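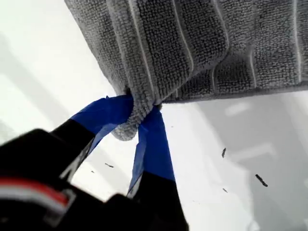
Figure 3. Gathered towel corner held between the taped fingertips, close view.

4.2 Towel task: fingertip surface and grasp point

The towel task was the second of the two manipulation tasks assigned in the project course, and the only one in which the object does not keep its shape between attempts. Student teams received the same arm, the same parallel gripper and the same software base (Tudov, described in Section 3), and were free to change the fingertip surface, the grasp point selection and the closing force. All other parameters were locked for the duration of the term.

The teams converged on a similar fingertip arrangement by the fourth week. The upper portions of both fingers were wrapped in blue tape, leaving the lower segments bare (Figure 3). The wrap was applied by hand and its edges were not trimmed to a template, so the contact surface differed slightly from one team to the next and, after rewrapping, from one session to the next. We did not attempt to control for this. Teams were asked to log each rewrap, and the log was used to split sessions where the change fell in the middle of a block of trials.

Microfiber towels were chosen over woven cotton after early trials in September. The looped surface compresses under load, and a grasp that closes on a single layer behaves differently from one that closes on a gathered fold. In the grasp shown in Figure 3, the fabric narrows to a neck where the fingers close on it and widens again above into the body of the towel, with a small rounded tip of material left at the pinch. We refer to this below as a gathered grasp. A flat grasp, by contrast, places one layer between the fingertips with no visible bunching.

A trial consisted of one approach, one closing motion and one lift. The trial was scored as held if the towel remained in the gripper through a fixed waiting period at the top of the lift, and as dropped otherwise. Partial slip was recorded separately by the team on shift and does not enter the score. The course total was 1,000 trials across both tasks. Of the trials on the towel task, 58 were removed before analysis, all of them for incomplete logs or an emergency stop during the approach.

Two observations from the remaining trials affected how the teams worked in the second half of the term. First, gathered grasps were held more often than flat grasps at every closing force the teams tried. The difference was largest at the low end of the force range. Second, the corner detector in Tudov proposed points too close to the hem. A closing motion on such a point tended to catch only the outermost loops, and the towel was lost early in the lift. Team Drasitz addressed this by moving the grasp point inward along the corner bisector by a fixed offset. Team Ackroyd left the point where it was and added a short sideways motion before closing, which collected loose fabric between the fingers. Both changes raised the share of held trials relative to the team's own baseline. The Ackroyd change added time to each trial; the Drasitz offset did not.

A third team, Juvska, kept the baseline grasp point and varied only the closing force. Its results are reported in Table 4 as a reference condition. The team also logged 17 cases in which the fabric stayed attached to the tape after the gripper had opened. These were scored by the same rule as all other trials, but they point to a release problem that the lift-and-wait protocol does not measure. The final assignment of the course required the towel to be placed as well as lifted, and release failures are treated there as a category of their own (Section 4.3).

The comparison between teams should be read with some care. Operators were not rotated, each team tuned its method on the same towels it was later scored on, and tape wear was not measured. Within-team comparisons are less exposed to these effects, and the statistics in Section 5 are restricted to them.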